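Bautista Kitchen Refit, Work Package 2
Progress report to Clanix, period ending March

Status: on schedule. Spend to date is 795 of the 908 hours approved.

1. Container storage

The inventory of the dry-goods room is complete. 42 container types were recorded and 17 will be kept. The rest duplicate a size already held or have no matching lid. Clear plastic is now the default for anything stored above eye level, so that contents can be checked from the floor. Small round containers are kept for spices and salt only.

2. Shelving

Rokance delivered the uprights in two lots. The second lot was short four brackets, and replacements are on order. The lower shelves are installed and level. The upper run cannot be loaded until the brackets arrive.

3. Work surfaces

Light-colored panels remain the preferred finish for sorting and filling.
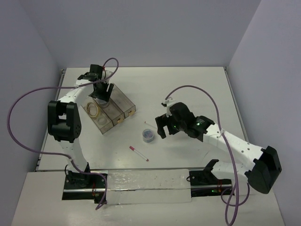
Edge wear is the main open item. The Bestar site reported lifting at two corners after repeated cleaning, and the adhesive has been changed for the next batch. No change to the panel size is proposed.

4. Next period

Fit the remaining brackets, load the upper shelves, label the retained containers and issue the revised stock list.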